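Eulalia Vergara
13 Jun 2019

Right, I promised a few of you a thread on light and shade for beginners, and I have a pot of tea and a free evening, so let's go! Pencils only. No colour, no fancy paper.

I've been drawing for years and teaching the Thursday evening group for four of them, and shading boxes is still my favourite lesson. People groan when I say "boxes". Then they go very quiet and don't want to stop at nine o'clock.

2/ Two to look at while you sharpen something: 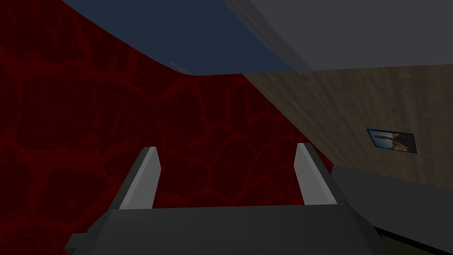
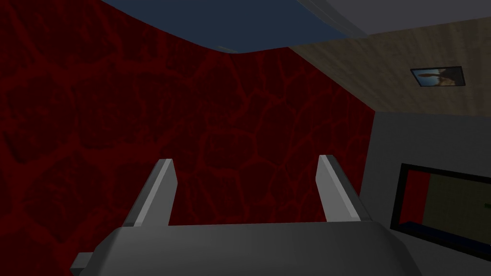
3/ My whole approach to shading comes down to planes. A plane is any flat bit of a surface, and each one faces its own way. If it faces the light it goes pale, and if it turns away it goes dark. An apple has loads of tiny ones that blend together, which is why apples are so hard when you're starting out. So start with things that have a few big flat faces and clear edges between them. Look at the left-hand finger in both pictures: one pale face, one darker grey face, and your eye reads it as solid straight away. Two greys did all that! I find that properly thrilling and I've been at this a long time.

4/ What you need: one soft pencil (a 4B is lovely), one middling one (an HB from the kitchen drawer will do), a rubber, and any paper with a bit of tooth to it. I use the Jevside cartridge pads because the shop near me stocks them. Printer paper works, it just gets shiny if you press hard.

5/ First job, before you draw a single object: make a strip of five squares. Leave the first one white. Make the last one as dark as your pencil will go, and I mean really go, lean on it. Then fill in the three between so the steps look even.

6/ Nearly everyone's darkest square is too light the first time. Mine was! I've still got it, in a sketchbook from a February when I was snowed in at my sister's, and the "black" is the colour of porridge.

7/ Keep the strip. Cut it out and hold it next to whatever you're drawing, close one eye and slide it along until a square matches. It feels like cheating. It's allowed.

8/ Next, find a box. Teabags, matches, a shoebox, whatever's about. If it's covered in writing, wrap it in plain white paper or you'll spend the whole time drawing the lettering.

Put it near a window or beside one lamp. ONE lamp. Turn the big light off. Two lights give you two sets of shadows and a headache.

9/ Turn the box until you can see three faces. Half shut your eyes, so all the little details go fuzzy, and ask which face is lightest, which is darkest, and which is in the middle. Write 1, 2, 3 on your drawing very faintly if it helps. I still do this with buildings.

10/ Now shade each face flat. Don't try to be clever with it yet. All your strokes in one direction, same pressure, right up to the edge. It'll look a bit like a cardboard cut-out and then you'll do the third face and it will POP off the page. I love watching people's faces at this point.

11/ About edges. You probably drew an outline round everything, we all do. Try letting it go. Where a light face meets a dark one you don't need a line at all, the change of tone does the job. Rub it out gently and see what you think.

12/ Someone always asks about the shadow on the table. Darkest and sharpest right up against the box, softer and paler as it gets further away. If your box seems to be floating, it's nearly always because you were shy with that dark bit underneath.

13/ Once you're happy with the box, try these, in any order you fancy:

a folded paper fan
a chunk of cheese (wedge, not grated)
a half-open book standing up
a roof across the road
a scrunched-up paper bag, if you're feeling brave

The paper bag took me a whole weekend. I'd do it again tomorrow.

14/ Alun Howells, who some of you know from the group, has filled 81 pages with nothing but garden sheds since he started. Sheds! They're gorgeous. The early ones are all outline, and by page 30 or so you could lean a bicycle against them.

15/ A few things I've been asked in messages this week, all in one go:

Smudging with your finger: I'd leave it for now. It gets greasy and everything ends up the same grey. Learn to do it with strokes first.

Left-handers: start shading from the right-hand side of the page and rest your hand on a scrap of paper.

How long to spend: 10 minutes on a box is plenty. Do another one tomorrow with the lamp moved to the other side.

16/ Please do move the lamp, by the way. Same box, same spot on the table, new light, and you get a completely different drawing. Try it from low down, nearly level with the tabletop. Long shadows! Drama! From a box of teabags!

17/ If you do the five squares tonight, post them in the replies, wobbly ones especially. I'll be on here until the tea runs out and then again on Saturday morning. Next thread will be cylinders, so start saving your tins.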